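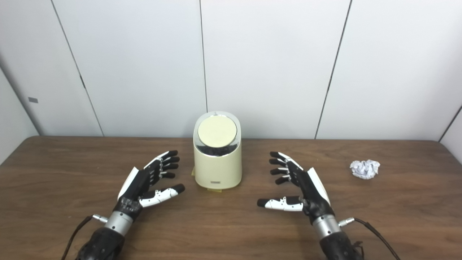

The Operator of Record

Under the rules of the Prikstead Institute for Household Automation, a task was not considered taught until a person had shown it 51 times in the same manner. The person who showed it was entered in the register as the operator of record. For the opening of containers, the operator of record was Agnese Kļaviņa.

She had held the post since the move from Plesska. Her duties were set down on a single sheet, which she had signed. She was to arrive at nine, put on the gloves, rest her hands until the robot's hands rested also, and begin. She was not to speak to the machine, although it had no means of hearing her. She was not to hurry. A demonstration made in haste would be learned as haste, the sheet said, and the Institute would be obliged to discard it.

The cream container had been assigned to her in November. It stood on the brown table between the robot's two hands, and she saw it only through the headset, from the height of the robot's head. Her own table, in the next room, was bare. When she closed her fingers there, she closed them on air.

Fidelina Sánchez supervised the work and kept the register. She was a courteous woman who wrote in pencil first and ink afterward.

"Your reach differs from the written procedure," she said one morning, when Agnese had removed the headset.

"In what respect?"

"The procedure calls for the left hand to approach from the side. You have been going over the top."

Agnese considered this. She asked to see the earlier entries, and Fidelina turned the register toward her. In every demonstration the left hand had come over the rim, with the thumb set low against the front, and the right hand had waited beside it, open.

"My father held a jar in that manner," Agnese said. "He had an injury to the wrist. I was not aware that I did it." 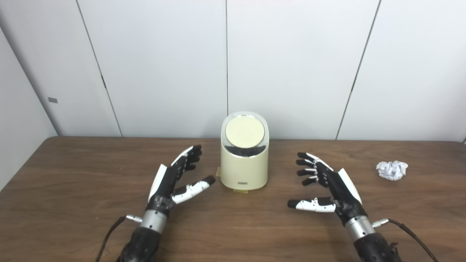
Prikstead Institute for Household Automation
Department of Demonstration and Records

Fidelina was required to report the matter, and she did so. The report was numbered 742 and sent to the office of Mr. Correa, who had written the procedure and had never worn the gloves. His reply came two days later. The operator was to begin again, using the approved approach, and the existing demonstrations were to be struck from the register.

Agnese put on the gloves at nine. She brought both hands to their places on either side of the container and held them there. To the right lay a ball of crumpled paper, which the procedure required and did not explain. She moved her left hand in from the side, as instructed. It went well enough. She did it again, and by the middle of the afternoon she had done it eleven times, each one correct, and each one feeling to her like a sentence copied out of a book.

"Are you satisfied with these?" Fidelina asked through the speaker.

"They meet the standard."

"I asked whether you were satisfied."

Agnese did not reply at once. Through the headset she could see the black fingers, slightly curled, keeping exactly the shape of her own.

"When the machines are sent out," she said, "how many will hold a jar as I have shown it?"

"The first order is for 2,302. They will go to Steleo, for the most part, to the apartments for the elderly."

"Then some of the residents will have an injury to the wrist."

"I expect that they will."

"It would be a familiar thing for them to see," said Agnese.

There was a pause on the line, and the sound of a page being turned.

"The procedure states that an operator may record a variation," Fidelina said, "provided that it is described in full and that the supervisor is present. I am present. Please describe it."

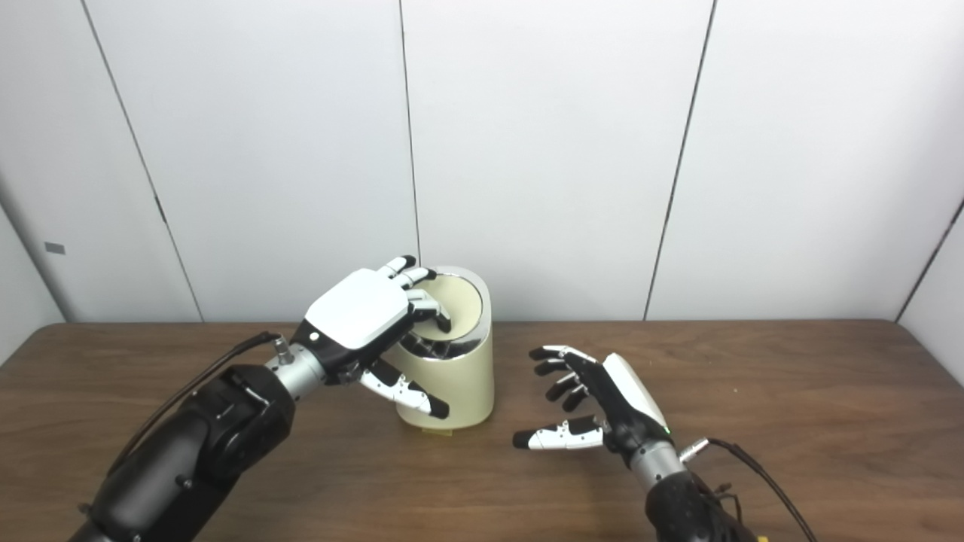
What does an operator do when a demonstration goes wrong?
The operator returns both hands to rest, waits for the robot's hands to do the same, and starts the task over from the beginning.

The lines above were printed inside the cover of the register, and Fidelina read them aloud, as she was bound to do before any variation. Agnese said that she understood them.

"The left hand comes over the top," she began. "The thumb goes low, on the front. The right hand stays near, in case it is needed."

Fidelina wrote this down in pencil. She read it through once, and then she asked for the ink.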